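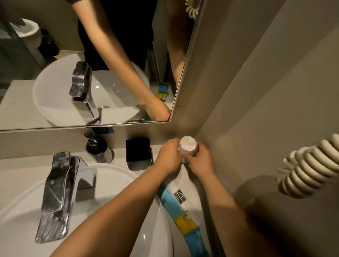
Sunday, washroom on the 700 corridor, Erbridge guest block

Second pass at the vanity routine. Last week's sheet had the basin first and the counter items last, and the counter got wet twice. Swapped the order today: small items, then basin, then the outside of the bowl, then the floor by the shower glass.

Small items. The glass goes back with its round cover on top, in the corner by the side wall. Use two hands for it. One-handed, the cover slides when you set the glass down. The black box stays between the glass and the faucet, back against the wall. Soap pump stays behind the faucet. I tried it on the other side of the bowl and kept knocking it with my elbow, so moved it back.

Counter behind the bowl is the slow part. The gap is narrow and the cloth bunches up. Best so far is to fold the cloth in quarters and push it through from the left, then pull from the right. Matić cloth is too thick folded like that. The thin Grunura one fits.

Faucet: spots on the front face and on the lever. Plain water and a cloth won't shift these, tried it in April on the same model. Left the descaler for next time, need to check the Cotbridge sheet for how long it can sit on chrome. Do not use the green pad, it scratches.
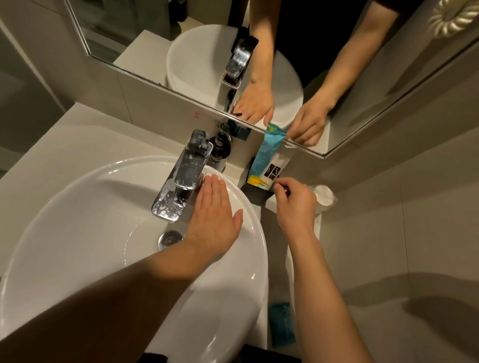

Right side of the counter, packets and box. Spots on the faucet still to do.

Packets: stand them up against the wall, don't lay them flat. Flat ones creep toward the bowl and the paper gets soft at the edge. Anything in plastic wrap can go nearest the counter edge, since a few drops don't matter there. If a packet is open, throw it out and write it on the restock list. List number for this room is 1,176, not 1,755 as on the old card. Old card needs to come off the door.

Outside of the bowl. This was missing from the first sheet completely. The curve under the lip collects dried soap and you don't see it from standing height, only feel it. Dark cloth is good here as the white residue shows up on it. Keep the free hand on the rim and lean on that, otherwise you end up leaning on the glass partition and have to polish that too. Start low, work up to the lip, then turn the cloth before going along the counter edge.

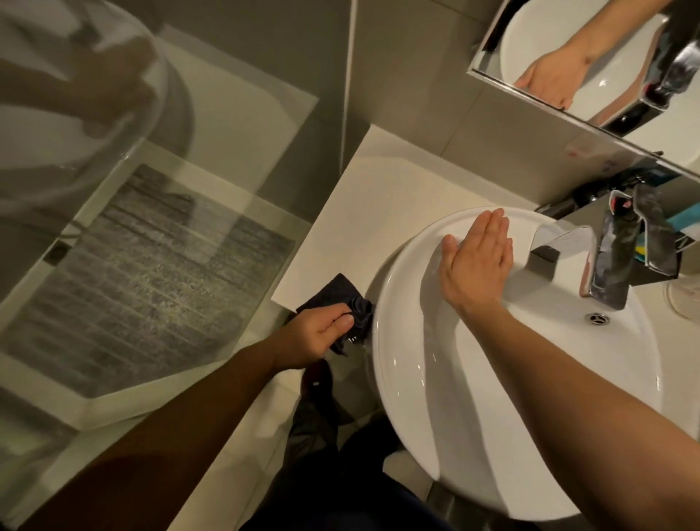
Outer left side of the bowl, navy cloth, one hand on the rim.

Also noted a small reddish mark on the wall tile under the mirror. Try the mild cleaner first.

To do:
Descaler on faucet, time it
New card for the door
Order thin cloths, pack of 80
Ask whether the wall sticker by the soap stays or goes
Rewrite the sheet in the new order and try it in the room next door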